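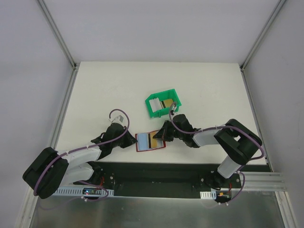
Lalit Rana pregunta si las cubetas pueden pedirse sueltas o si es obligatorio adquirir el puesto completo, y si una cubeta comprada más adelante tendrá el mismo tono que las primeras. A ambas cuestiones se responde en el apartado de suministro. La consulta, recibida en mayo, se reproduce por ser la que con mayor frecuencia llega al servicio de equipamiento.

Puesto de clasificación Oditach con cubeta Clurham
Referencia de catálogo: 1.122

El puesto Oditach está concebido para separar, revisar y agrupar artículos planos de pequeño formato: estuches, carpetas, fichas rígidas, muestrarios y envases de poca altura. Se dirige a almacenes, archivos, centros de formación y talleres de preparación de pedidos que necesitan una superficie despejada y bien delimitada. El conjunto se compone de tablero, cerramiento y cubeta, y puede instalarse de forma aislada o en línea con otros puestos de la misma serie.

Tablero

El tablero es rectangular y de color blanco. Se ha elegido este acabado para que los artículos de borde oscuro o de color se distingan con facilidad y para que cualquier resto de embalaje quede a la vista durante la limpieza. La superficie admite paño húmedo y jabón neutro. No deben emplearse estropajos, disolventes ni cuchillas; para el corte de precintos se recomienda colocar una base protectora, que se suministra por separado.

Los laterales están recorridos por perfiles estrechos de aluminio, que conviene mantener libres de etiquetas y cinta adhesiva. El adhesivo seco se retira con una espátula de plástico.

Cerramiento

El panel posterior y el panel izquierdo se entregan en gris lavanda pálido; el derecho, en gris. Los montantes de las esquinas traseras son metálicos. El cerramiento acota la zona de trabajo y evita que los artículos pequeños caigan por detrás del tablero, incidencia habitual en las mesas abiertas que el puesto viene a sustituir.

Los paneles no están previstos para soportar carga. No deben colgarse de ellos ganchos, portadocumentos ni estantes.

Cubeta Clurham

La cubeta es de plástico verde vivo, con paredes elevadas y una pequeña muesca en la pared frontal. Su fondo liso permite deslizar los artículos planos sin levantarlos por completo. Puede colocarse en cualquier punto del tablero y en la orientación que resulte más cómoda — no requiere guías ni fijación.

Cuando se clasifiquen artículos de color parecido, se aconseja dejar parte del fondo libre. El contraste con el verde ayuda a apreciar los bordes y a comprobar de un vistazo qué queda por retirar. Los artículos rígidos pueden apoyarse contra la pared; los flexibles deben depositarse tumbados para que no se deformen.

La cubeta no es apta para alimentos sin envasar ni para líquidos.

Contenido del suministro

1 tablero blanco con perfiles laterales
3 paneles de cerramiento
2 montantes metálicos para las esquinas traseras
1 cubeta Clurham verde
8 tornillos de fijación para los paneles
Hoja de montaje en español e inglés

El bastidor inferior, la base de corte y las cubetas adicionales no están incluidos.

Montaje

El montaje debe realizarse entre dos personas, con el bastidor ya nivelado. Se fijan primero los montantes y después el panel posterior; los laterales se colocan en último lugar. Los tornillos no se aprietan del todo hasta que los paneles estén alineados. Si se observara holgura en una esquina, deberá aflojarse el conjunto y repetirse la operación, sin forzar el perfil.

Trilok Nautiyal, del servicio de instalación, atiende las consultas sobre puestos en línea y remite a petición el plano de implantación.

Suministro y reposición

Las cubetas Clurham pueden adquirirse por separado, sin pedido mínimo. El color se mantiene en toda la serie, si bien pueden apreciarse ligeras diferencias de tono entre partidas; cuando la uniformidad sea importante, se ruega hacerlo constar en el pedido. La variante Flakham, de paredes más bajas, se sirve únicamente por encargo.

Los paneles y perfiles se reponen pieza a pieza. Al solicitarlos debe indicarse la referencia del puesto y el lado al que corresponden — los paneles laterales no son intercambiables.

La distribución corresponde a Kahraman. Para presupuestos de centros públicos y de formación, la persona de contacto es Mathias Riedl. Las reclamaciones por daños de transporte se dirigirán a Harsh Semwal, con el albarán firmado y una descripción del desperfecto.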